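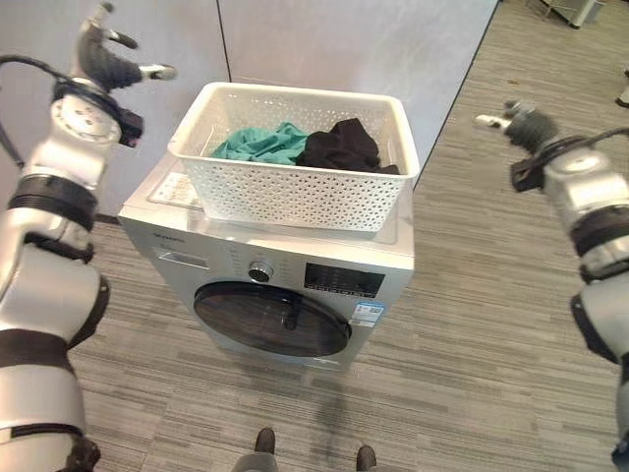 Praddale Family Counseling Center
Staff meeting, 7 September 2021

Chair: Cauã Brandão. Minutes of the last meeting were approved with one spelling fix.

1. Parent groups. The evening group at Podbridge is full at 11. A second group will open in October. Intake calls to start next week.

2. Budget. The Kanau grant has $2,183 left. Agreed to spend $1,400 on supervision hours for the new counselors and hold the rest.

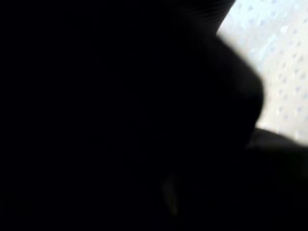
Any further spending from the grant goes through Cauã first.

3. Couples workshop. Five couples have signed up. Handouts need updating before the first session.

4. Waiting list. Now over 5 weeks for individual sessions. Kong office will take referrals for teens.

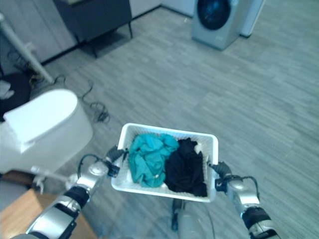

Basket with teal and black clothing

Next meeting in October, date to be set.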